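4.2 What the swimmers did with their rest

I went into the second block thinking the rest intervals would be the boring part. They weren't. We had 18 swimmers at the Allero pool, all on the same main set, and each of them got to pick how long to hang on the wall between repeats. Most picked a number in the first week and stuck with it until May -- even on the Wednesday sessions, when the set grew to 3,000 yards and I figured everyone would ask for more time.

Two lanes did change. The distance lane cut its rest once the pace felt easy, and the backstrokers added a bit after turns got sloppy. I'd love to say we planned for that, but we didn't, and the Ragnarsson effort scale we used is too coarse to tell me much about why. Split times went into Sindudeck the same evening, nearly 600 of them by the end, and I checked the odd ones by hand against the coach's sheet.
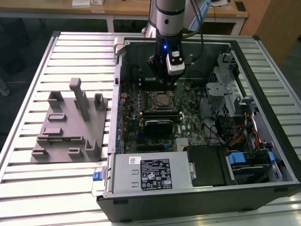 Figure 2. Robotic arm with a black gripper over an open desktop computer tower.

The sprinters are a different story. Their rest was so long already that small changes got lost in the noise, so I leave them out of the Prilano comparison in the next section.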